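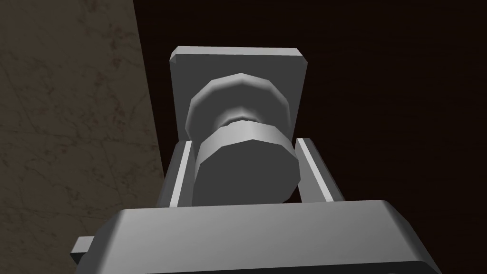

Hägglund Robotics to Open Its Doors at Hiltavside for Spring Demonstration Day

HILTAVSIDE, Tuesday, April 30, 2024 – Hägglund Robotics is happy to invite neighbors, students, customers, old friends and anyone who has ever wondered what goes on behind our front windows to an open day at the Hiltavside workshop this May. Admission is free, the coffee will be on, and our whole team is looking forward to showing you what has kept us busy through a long winter.

The center of the day will be Gandora, the simulation program our engineers use to teach and test robot arms on the computer before any metal moves on the shop floor. Visitors will be able to watch a simulated gripper at work on the big screen, look at it from nearly any side they like (including straight down the wrist, which is the view our engineers seem to like best), and then walk across the hall to see a real arm run through its paces.

"People come in expecting sparks and noise, and of course we have a bit of that too, but so much of our work now starts in Gandora," said Torunn Vik, who leads the simulation group. "I can try an idea before lunch, throw it away, and try a better one after lunch. We keep the shapes simple and gray on purpose so that the program runs fast. It may not win any beauty contests, but I have grown very fond of it, and I think our guests will too once they get their hands on the controls."

And hands on the controls it will be! There will be 2 stations set up for visitors to try, one suited to younger children and one for teenagers and adults who would like a bit more of a challenge. At each station you will open and close the fingers of a simulated gripper, steer it over a tabletop, and try to pick something up and put it down again where you meant to. It is harder than it sounds, and our staff will be close by with tips and plenty of encouragement.

Guided tours of the Hiltavside building will leave from the front desk all through the day. Each tour takes in the simulation room, the assembly hall and the test area, where the Bomberg line of arms is put together and checked. Bomberg arms are used mostly by small and midsize shops for packing and sorting, and several of our customers have kindly agreed to come by and talk about how they got started, what went well and what they would do differently a second time.

Bendik Blomqvist, our head of training, will give a short talk in the lunchroom in the morning and again in the afternoon. He will go through how a task moves from a first sketch, to a simulated run, to a working program on the floor, and he has promised to leave lots of time for questions.

"I started out on the floor, packing boxes by hand, so I know what it is like when somebody wheels a robot in and tells you it is going to be wonderful," Blomqvist said. "I would much rather that people come and see for themselves, ask the awkward questions and go home with a fair idea of what these machines can do and where they still need a person standing beside them."

Teachers who would like to bring a class are warmly encouraged to get in touch ahead of time so that we can set aside a tour just for them. Children under 6 are very welcome but will need to stay with an adult in the assembly hall. Please wear closed shoes. Safety glasses will be handed out at the door, and the ground floor is step-free throughout. Parking is available behind the building, and the bus stops right outside the gate.

Tour times and the full program will be posted at the front desk and sent to anyone who signs up in advance. To sign up, book a school visit or arrange a press interview with Torunn Vik or Bendik Blomqvist, please call the Hiltavside front desk and ask for extension 102.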